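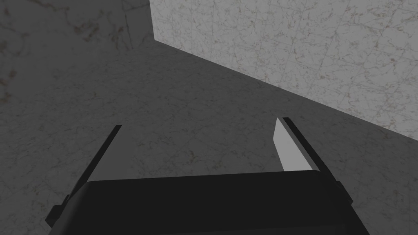

Imre Bozsik had been mayor of Plornover for 13 years when he lost to a man who ran the ferry ticket office. He heard the result at ten past two in the morning and went on standing at the front of the hall in case there was more of it. The returning officer read the figures again for the radio. Then she switched off the microphone and people began putting their coats on. Bozsik went to the corner at the back, where the grey marble was brightly lit on one wall and darker on the next, and stood on the darker side. He had a speech in his jacket. It was two pages long and it thanked the voters for their trust.

Mattes Diekmann found him there and asked for the speech. He read the first page, folded it up and put it in his own pocket.

"You'll need a different one," he said.

"I haven't got a different one."

"Four sentences. Congratulate Naidu, thank the staff, thank the voters, good night."

Naidu was on the far side of the hall being photographed with his mother. He had fought the whole campaign on the Nurkico road, which the council had promised to mend in March and then promised again. He had no leaflets until the last week. He had simply gone out there in the evenings, up and down the road, and let people show him the holes. Bozsik had been told about this early on and had said it was good exercise.

"What did I get in Rateo?" he asked.

"Don't."

"What did I get?"

"You got 1,144 across the whole town. Leave it at that."

He had been born in Rateo. His sister still lived there, above the chemist's, and she had rung that afternoon to say the polling station was busy. She had sounded pleased. He had taken it as good news and eaten a proper lunch. 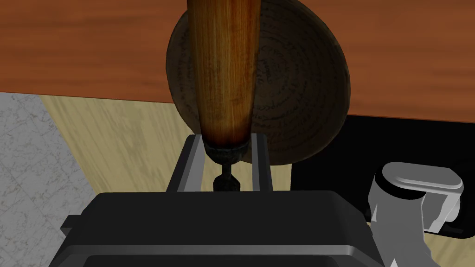
Diekmann said the paper would want him before it closed the front page, and that if he left by the side door they would print that instead. It would be the only thing anyone remembered about the night. He said it quite kindly. He had worked on six campaigns and lost two of them, and he had driven both losers home himself.

"Did they give speeches?" Bozsik asked.

"One did. The other one's still arguing about the postal votes."

So Bozsik crossed the hall. People moved out of his way, which they had always done, but now they looked at the floor while they did it. Naidu put out his hand too early and had to hold it there. Bozsik shook it and said congratulations. Then he asked whether anyone had told him about the boiler in the town hall, and Naidu said no, what about it?

"It goes off if you run the hot tap upstairs. There's a switch behind the filing cabinet. You have to hold it down."

"For how long?"

"Till it catches. You'll hear it."

Naidu's mother said he ought to write that down, and he did, on the back of a tally sheet.

The microphone was switched on again. Bozsik did the four sentences. He got through the staff and the voters and then added something about the road, that it did need doing and the money was in next year's budget if they looked under drainage. Someone near the door laughed - not unpleasantly. The man from the paper asked him to spell drainage fund, as if it were a name, and he spelled it.

Diekmann brought the car round. It had rained while they were inside and he took the long way, along the Nurkico road, without thinking. Neither of them spoke until the second bend.

"Is it always this bad?" Bozsik said.

"Since the winter before last."

He held on to the handle above the window. At the chemist's the light was still on upstairs, and he asked Diekmann to stop.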